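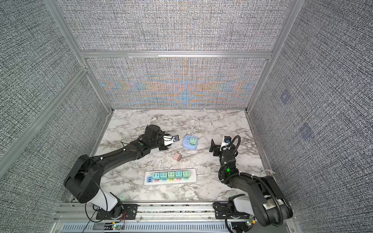 7.4 If an arm stops while holding a plug

Sooner or later one of your Zuvumico arms will stall partway through a plug task, and we'd like you to feel comfortable when it does. Usually the gripper has pushed a plug against the face of a socket at a slight angle, the wrist has felt more force than it likes, and the controller has called a halt with fault code 36. The arm stays where it is and keeps its grip.

CAUTION: Switch off the mains supply to every socket and power strip on the table before you reach in. Stopping the arms does not cut power to the sockets.

1. Press the stop button, even if both arms are already still.
2. Switch off the table supply at the wall and wait 50 seconds.
3. Support the forearm of the stalled arm with one hand. It is heavier than it looks, and it will sag a little when the joints let go.
4. Choose Release Joints on the Tistano panel, then ease the arm back, away from the socket.
5. Hold the plug and choose Open Gripper. Please don't pull it out of closed fingers.
6. Look over the plug pins and the finger pads. Set aside any plug with a bent pin.
7. Move loose cables out of the way of both arms, send the arms home, and restore the supply.

Note: The other arm may be perfectly fine, but it has to go home too. Restarting with only one arm homed brings up fault 16, and you'll be back at step 1.

If the same fault comes back 3 times in a shift, leave the cell stopped and write to Cristóbal Ibarra at the Nurnen service desk. Do send the fault log along with your note, and tell him which socket was in use.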